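About Us

Hello, and welcome to Groreck! If you found your way here, there's a fair chance you like bread, or you like the person you're ordering it for, and either way we're glad to have you.

Groreck is a small baking school and weekend bakery, and it began with a honey cake. My grandmother made one every November for my grandfather's birthday, with so many thin layers that my cousins and I used to argue over whether anybody had ever got to the bottom of it. She never wrote the recipe down. When I moved away I spent a whole winter trying to get it right in a rented kitchen with an oven door that had to be held shut with a chair, and my poor neighbors on the Ivanyshyn side of the hall ate every failed attempt (thank you, all of you, I know some of them were like roof tiles).

By spring the cake was good, and the neighbors had started asking if I would show them how to do it. So I did, at my own table, with 5 people and 2 rolling pins between us. We ran until nearly midnight and had to send out for sandwiches, which still makes me laugh. 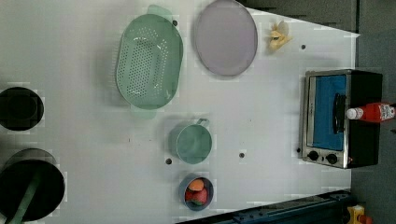
Things have grown a bit since then. Our classes now take up to 12 people, which is as many as I can properly talk to in one evening, and I do like to talk. We teach honey cake, of course, and also poppy seed rolls, braided loaves, cherry dumplings and a plain white sandwich bread that I think everyone should be able to make without looking anything up. You don't need any experience at all. One of our regulars had never cracked an egg before she came to us, and last Christmas she made dessert for her whole family!

The bakery side is called Flako, and it happened mostly by accident. We always had too much dough left after class, so we began baking it off and selling it at the door in the mornings. We now make 200 rolls for a Flako morning and they are usually gone by 10:30, so do come early if you have your heart set on the poppy seed ones.

Ivari is our newest project, a starter-sharing club for people who bake at home. Members pick up a jar of rye starter, a feeding schedule and my phone number, and they are welcome to use all three. I've had calls about gray liquid on top (stir it in, it's fine) and one very sweet message about what to name it.

If you'd like to join a class, order a cake or just ask why your loaf came out flat, please write to us through the contact page. I answer the messages myself, usually in the evening once the last trays are out, so bear with me if it takes a day or two.

Warmly,
Yevdokiia Fedoruk
Founder and head baker, Groreck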